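Are machines ready for the boring chores yet? (desk tidying, cables, plugs)

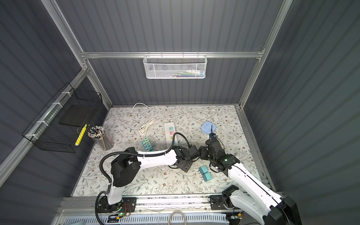
Two arms, a power strip, the cube adapters and a flowery tablecloth.

murali_v
Posted 05/01/2023

OK, I have to get this out of my system because I've been grinning about it since I got home. I spent a good part of April on the desk tidying job with our two-arm cell and I'm more convinced than ever that household chores are within reach. Maybe not folding a fitted sheet (I can't do that either), but the dull stuff: picking up chargers, putting pencils back, coiling a cable and parking it somewhere sensible.

The list for the table is plugs and adapters into the mesh basket on the back rail, cables coiled, pencils in the holder. We log every attempt, and we're at 159 so far. The cube adapters are my favorite part. When both grippers close in and one hands off to the other I still get a little thrill, every time!

So my question for the board: what's left? What would a machine have to do on your kitchen counter or your workbench before you'd say yes, it can do chores now?

Murali Varghese

---

gerdw
Nice cell. I'll be the wet blanket. I ran packing lines for years and the adapters don't worry me, they're rigid blocks. It's the cable. A loose coil on cloth is a different object every time you look at it, and once a finger snags one loop the whole bundle comes along and takes the tablecloth with it. How many of your 159 had a cable in them?

---

murali_v
Fair hit. Most of them so far are adapters and pencils. Cables are where we lose. But lose less than we did at the start of April! We changed the approach so one arm pins the coil and the other lifts, and it's so much calmer to watch.

---

RoswithaS
I love this thread already. I do alterations at home and my worktable is nothing but small things on fabric, so the cloth caught my eye first. Thin green vines and little flowers, I'd have that on my own table. But patterned cloth must be awful for the vision side, no? I lose brown buttons on a floral all the time, and I've got two good eyes and a magnifier.

Also, what do you do about wrinkles? If a finger goes down a bit too far it'll pinch the cloth along with the thing.

---

murali_v
Roswitha, yes to both. We used to work on a bare top and everything went beautifully, then we put the cloth down and spent a week feeling stupid. Pinching is the big one. What helped was coming in at a shallower angle and closing slower. The pattern itself bothered it less than I expected, apart from the pencils. A striped pencil lying on a vine print is a mean thing to do to anybody.

---

dufour_shop
Going to push back a little on the word "chores." I've got a Grarnetti arm in my shop that loads blanks, 500 a shift, and it's terrific. Never calls in sick, never puts one in backward. But the blanks arrive in the same tray facing the same way. Move the tray an inch and it'll happily grab air until lunch. A chore is what's left over when you can't fix the tray in place. So I'd say shop floor yes, house no, and the house won't be soon.

Murray Dufour

---

gerdw
Agree with Murray on the tray. Disagree that shops have it easy. Go look at the end of any bench at quitting time: leads, adapters, three pencils, somebody's tape measure. It's the same mess as Murali's table with more grease on it.

---

v_sutherland
Long-time reader, and I'm firmly on the excited side here. My wife has bad arthritis, and pulling a tight plug out of a power strip is the kind of thing she has to wait for me to do. So never mind tidying, can it unplug something? If a pair of arms could hold the strip with one hand and pull with the other, I'd clear a spot for it tomorrow. I don't care if it takes two minutes. She's got two minutes.

Vernon

---

murali_v
Vernon, that's going straight on our list. Holding with one and pulling with the other is what two arms are good for. Plugging back IN is the harder half, you need to line up the prongs and feel when they catch. We've tried it with the strip lying loose and it skates away across the cloth. With one arm bracing it we've had a few go in and I may have yelled.

I'd only ever practice on a strip with no power to it, and I'd want a lot more good runs before it went near anyone's live outlet.

---

RoswithaS
Vernon's post is the one that gets me. I would take slow and careful over fast any day.

---

dufour_shop
OK, the arthritis case is a good one and I'll give ground there. One job, done slow, same outlet every time. That's closer to my tray than to a chore though :)

What are the fingers like on yours? I swapped mine for a softer set from Kemppainen and the dropped parts pretty much stopped, but they were too fat to get between anything.

---

murali_v
Ours are stiff and angular, so they get in between things nicely. The price is that they don't forgive much if you come in crooked. Two adapters side by side is a good test, you have to take one without shoving the other. I'd love to try something softer at the tips. Did yours wear out fast?

---

dufour_shop
One set lasted me 2 months, but I'm handling sawn edges. On plastic plugs I'd expect better. I've got a spare pair in a drawer, message me your mounting pattern and I'll see if they fit.

---

gerdw
If you get those tips on, do the cable first. Same coil, same spot, then start moving it. And post the bad runs too, please. I learn more from those.

Gerd Wunderlich

---

murali_v
Will do, bad runs included. Message sent, Murray. Vernon, I'm starting on the unplugging with the biggest adapter we've got and working down from there.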